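So for my interiors project I ended up redoing the reading corner at the Kokdale student house, and wow, it took over my whole August. The room is long and skinny with one north window, and everybody hated the beige.

I started with color. Reiko Aoki (she runs the paint shop in Lilholm) let me borrow 23 sample cards, and I taped them up and looked at them at breakfast, at noon and again at night. A green I loved at noon went totally gray by dinner! I went with a dusty clay on the long wall and left the ceiling white.

Furniture was harder. My budget was $423, and a new sofa would have eaten all of it, so I found two low armchairs secondhand in Plelbridge for $94 and recovered the seats myself. The first seat cover was a disaster (I cut it too small), the second one is fine. Ryota Tamura helped me hang the shelf, 30 inches off the floor so you can reach it sitting down.

What I'd change: the lamp. It's too tall for those chairs and it shines right in your eyes. I still have a little money left, so I'm hunting for a shorter one.
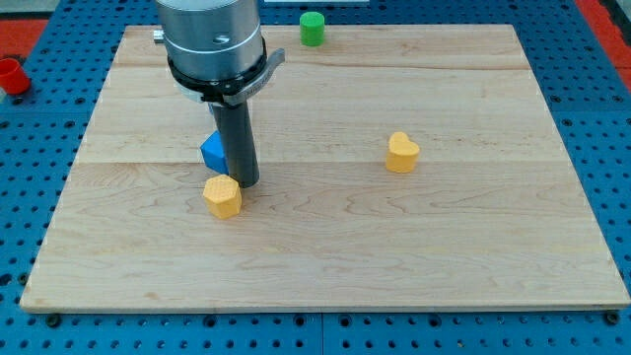 *Pale maple against blue.*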